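Séance 5 : évaluer un service de simulation avant de signer (notes de cours)

Support mis à jour le 2022-03-29. Les diapos de la séance 4 restent valables, sauf le tableau des licences que j'ai corrigé.

Bon, on reprend où on s'était arrêtés. Vous aviez tous installé Nisari sur vos postes (enfin, presque tous, je sais que la salle du fond a encore des soucis de pilote graphique) et la question de fin de séance était : est-ce qu'un labo de notre taille a intérêt à payer pour ça ? Je vous avais promis une réponse, je vais surtout vous donner ma façon de la chercher.

Petit rappel de ce qu'on achète. Nisari, c'est un abonnement : un simulateur, un catalogue de décors de cuisine, des modèles de bras déjà réglés, et un module d'enregistrement des démonstrations qui s'appelle Inga. Vous pilotez le bras au clavier ou à la manette, Inga garde les trajectoires des articulations, les commandes de la pince et les vues des caméras. Le tarif enseignement est de 325 euros par poste et par an. La formule labo est à 1 460 euros, postes illimités sur un même site. Faites le calcul avant de vous emballer : à partir du cinquième poste, la formule labo gagne.

1. Ce que je regarde en premier : la prise

Je commence toujours par la saisie d'un petit objet rond. C'est bête, c'est court, et ça met en difficulté une bonne partie des moteurs physiques ! Un objet rond n'offre presque pas de surface de contact à deux doigts plats, alors si le frottement est mal modélisé l'objet gicle, ou bien il tremble, ou bien (mon préféré) il traverse un doigt. Dans l'exercice du jour, vous prenez le décor cuisine avec plan de travail en marbre et le bras Franka.
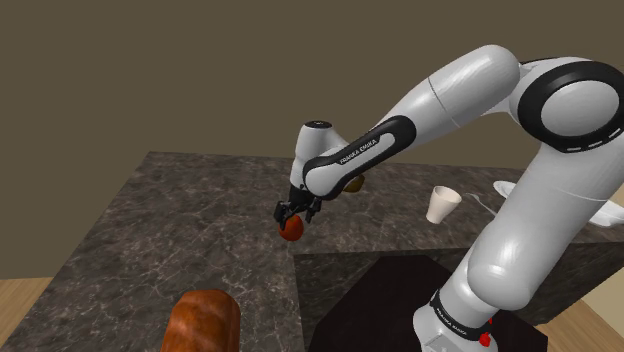 Fig. 1. Le fruit tenu entre les deux doigts, juste au-dessus du plan de travail.

Dans votre compte rendu, je veux trois choses sur cette étape : la largeur d'ouverture de la pince au moment du contact, la force demandée, et la force que le simulateur vous renvoie. Si les deux dernières sont rigoureusement identiques tout du long, méfiez-vous. Un vrai capteur est bruité, et un service qui vous livre des courbes parfaites vous livre aussi des politiques qui s'effondrent dès qu'on passe au matériel.

Pensez à relancer plusieurs fois avec la même graine aléatoire. J'ai eu chez Wukia (le concurrent qu'on a vu en séance 3) des résultats différents d'un lancement à l'autre, graine fixée, et le support a mis tout le mois d'août à me répondre que c'était « un comportement attendu ». Attendu par qui, je me le demande encore.

2. Le transport, et le bord du plan

Deuxième point, et là j'avoue que Nisari m'a plutôt bien plu. Quand l'objet est tenu et que le bras se déplace, je veux savoir ce qui se passe au voisinage des arêtes : le bord du plan, le coin, la face verticale. Les formes de collision y sont souvent grossières, avec une boîte invisible qui dépasse un peu du meuble. Vous croyez passer à côté et le bras se bloque dans le vide !

La manip est simple. Vous amenez l'objet au ras du bord, vous descendez doucement, vous affichez les formes de collision (touche F7 dans la version qu'on utilise) et vous comparez avec ce que montre le rendu.

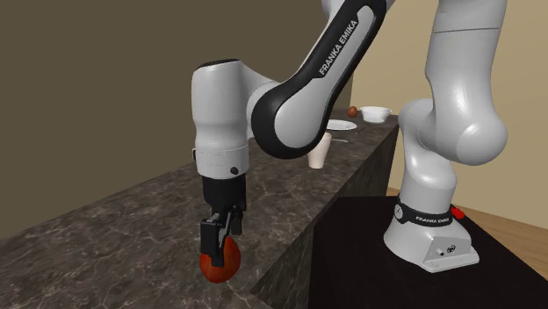
Przemysław Wasilewska, à qui j'avais fait relire ces notes, n'est pas d'accord avec moi sur la place que je donne à ce test : selon lui, les formes de collision se corrigent en une après-midi, tandis qu'un format d'export fermé vous coince pour toute la durée du contrat, et c'est donc par l'export qu'il faudrait commencer.

Il a raison sur l'export, je lui concède volontiers. Je garde quand même mon ordre pour le cours, parce qu'un étudiant qui a vu un bras buter sur rien s'en souvient, alors qu'un tableau de formats de fichiers, bof. Mais pour un achat réel, prenez son ordre à lui.

3. L'export, justement

Inga sort les épisodes dans un format ouvert, documenté, et le convertisseur Prirach les lit sans script intermédiaire. J'ai passé un lot de 800 épisodes dans Prirach : 2 sont ressortis avec une vue de caméra manquante, les autres étaient complets. Les fichiers fautifs sont dans le dossier partagé, si quelqu'un trouve la cause je suis preneur.

Ce qui m'agace : les décors du catalogue, eux, ne s'exportent pas. Vous partez avec vos trajectoires et vous laissez la cuisine derrière vous. Lisez bien le paragraphe sur les « contenus fournis » dans les conditions générales, il est court et assez mal traduit.

4. À rendre

Un compte rendu de deux pages par binôme, avec vos courbes de force, une capture des formes de collision au bord du plan et votre avis argumenté : on prend, on ne prend pas, ou on négocie. J'accepte les trois, j'accepte moins les avis sans chiffres.

Pour les problèmes de compte Nisari, voyez Zdzisław Pietrzak, pas moi, je n'ai pas les droits d'administration. La séance 6 portera sur le passage au bras réel, relisez le chapitre sur l'étalonnage.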